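Laundry pile

A laundry pile is a heap of clothes awaiting a decision. It is usually found on a table, a bed or a chair bought for sitting in, and differs from a stack in having no right way up. Dark piles are the hardest to sort, as black, charcoal and green-grey look much alike until handled.

The household writer Vilém Štěpánek, in his manual Privow, allowed 20 minutes for folding a pile and three days for starting. A July reprint cut the second figure to two, to little effect. He advised working by fabric – plain knits first, textured ones next, anything with buttons last – and wrote seven pages on hems.

Dark clothes, two of them close up and the last in a pile on a wooden table

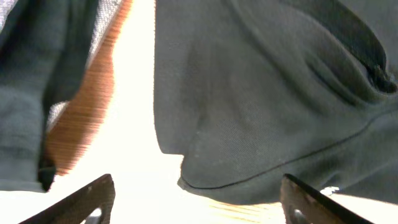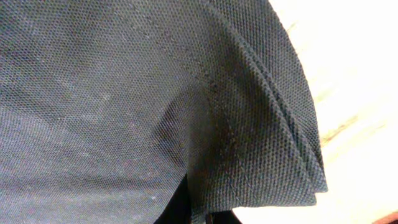
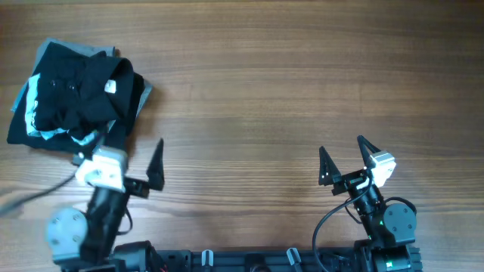 Should dark shirts be folded inside out?
Only for storage near a window, where the outer side may fade. Otherwise fold them right side out, collar flat.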